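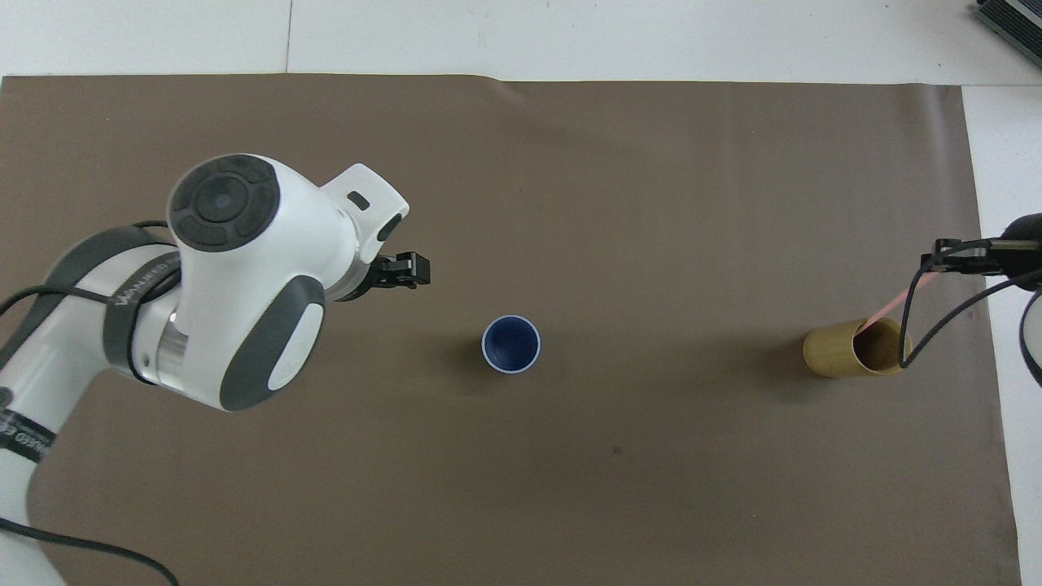
Table covering paper

Table covering paper, also called table paper or work-surface paper, is paper laid over a tabletop to protect it during use and to give a plain, uniform ground for the objects placed on it. Brown kraft paper is the most common material. White and gray papers are also sold, as are heavier mats made by bonding several layers of paper together. The coverings are used in classrooms, workshops, packing rooms, laboratories, and homes.

Materials

Most brown table paper is made from unbleached softwood pulp. The long fibers give the sheet good resistance to tearing, and the natural color hides small stains. Weight is given in grams per square meter. Light papers, below 60 grams, are generally discarded after a single use. Heavier sheets lie flatter and can remain in place for several days of ordinary work.

Some papers have a thin coating on one side to slow the passage of liquids. Coated sheets are placed with the coated side down, so that the upper face absorbs a spill and the lower face keeps it from reaching the table. Uncoated papers are easier to recycle and are usually preferred where only dry goods are handled.

Sizes and supply

Table paper is supplied in rolls, in flat sheets, and as cut mats. A mat does not need to match the table on which it is used. Many users leave a margin of bare tabletop on one or more sides so that the edges can be taped down and the mat lifted without disturbing nearby items.

The Dahlgren series, produced at Dutport, is sold in rolls 45 centimeters wide for narrow benches and counters. The wider Travach sheet is sold in packs of 20. A survey of supply rooms carried out in the Estura district in August recorded 485 packs in storage, most of them in the heavier grade.

Use with cups and containers

Cups, jars, and cylindrical containers are often set on table paper. The surface has more friction than a smooth laminate or glass top, and light vessels are less likely to slide when they are touched or lifted. An upright cup rests on its base or on a narrow foot ring, and a moist base will leave a circular mark on uncoated paper. Containers laid on their sides may roll if the paper is not flat, particularly along a fold.

Color also affects the choice of covering. Blue, white, and other strongly colored vessels stand out clearly against brown paper. Tan, cardboard, and pale wood containers are closer to it in tone and may be easier to see on a white or gray sheet. The matte finish of uncoated paper reduces glare from overhead lamps.

Care and disposal

Crumbs and dust are removed with a dry brush. Water should not be applied to uncoated paper, as it causes the fibers to swell and the sheet to wrinkle. A curled mat can be flattened by rolling it gently in the opposite direction and leaving it under weight overnight.

Clean uncoated paper is accepted by most paper recycling services. Sheets marked with grease or paint are normally placed with general waste.

See also: Butcher paper; Desk pad; Kraft paper; Placemat

Last edited October 22, 2026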